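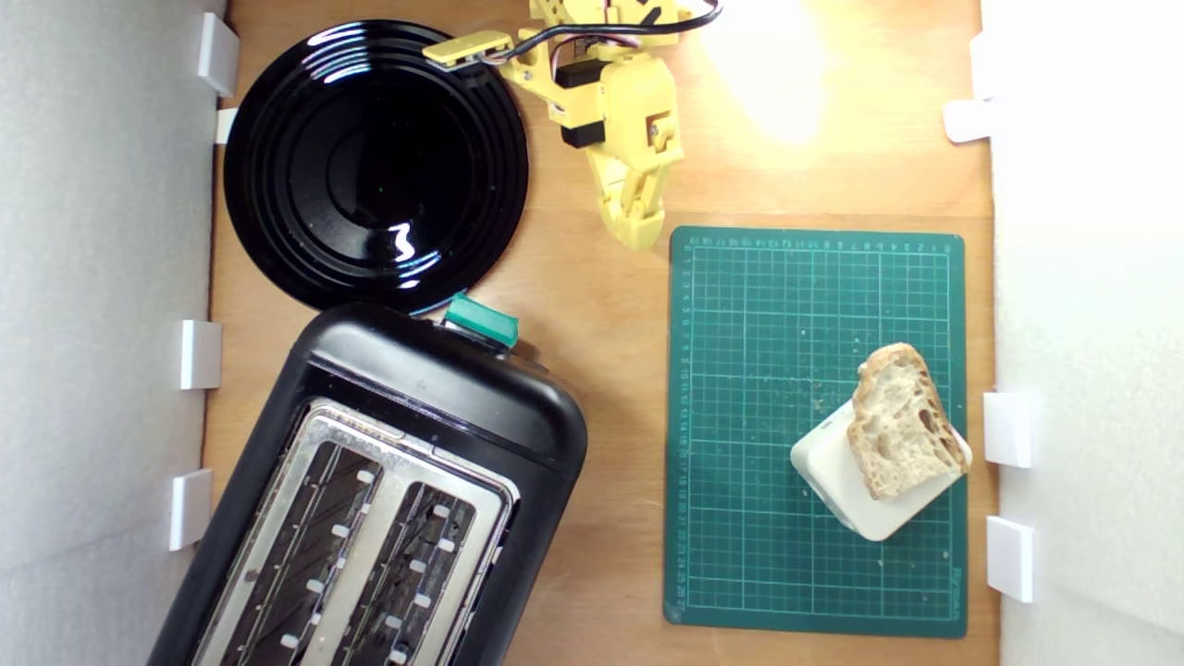 Workshop news: the toast bench

29 Aug 2021

If you've been into the Brunton workshop lately and smelled toast, blame the arm group! Breakfast has taken over the big bench by the window and I couldn't be more pleased with how it's going.

For anyone who missed the July newsletter, the plan is to get our printed arm to pick up a slice of bread, put it in the toaster, push the handle down and then move the toast to a plate. Four jobs, none of which a person would think twice about, and each one has turned out to be a lovely problem in its own right.

The arm is printed in yellow because Meltarard had yellow going cheap, and we got through 2 reels of it counting the failed grippers. Paora Paewai redrew the fingers in July so they close at a better angle, and the difference is huge. The old ones pinched the bread flat. The new ones hold on to a decent thick slice of the crusty stuff, holes and all, though we do get crumbs all over the green cutting mat (please brush it down before you use it for anything else, the crumbs get under the ruler and your cuts go wonky).

We started on sliced white, which was too floppy, and moved on to proper crusty bread after a tip from the Clarkard lot, who have been doing something similar with crumpets. It stands up to being grabbed. It also varies a lot from slice to slice, so the arm can't just be told one width and left to it, and that's where most of the evenings have gone.

The slice now waits on a little white block on the mat so the fingers can get at the edge of it. Before that we had it lying flat and the gripper kept scraping along underneath. Such a simple fix, and I wish we'd thought of it sooner!

We've also put up white panels on both sides of the bench top, held with small white clips. They keep stray elbows out and give the arm a plain background. If you need the bench for something bigger the panels do come off, but please put them back where you found them. Moving one even slightly meant we had to teach all the positions again, which ate a whole evening.

Out of the last 200 tries at picking up the bread, 45 went wrong, nearly all of them with end pieces. Getting the slice into the slot is harder, as it has to go in straight, and we're still doing that at a slow crawl. The toaster sits at an angle to the mat because the wrist won't turn far enough otherwise. A longer wrist piece is on the printer list.

Next up is the push-down handle, which needs a surprising amount of force for such small motors. Prevlow stock a stronger one in the same size and we've ordered a pair to try.

All bread donations welcome, crusty please, and unsliced is fine. Leave it in the tin by the kettle.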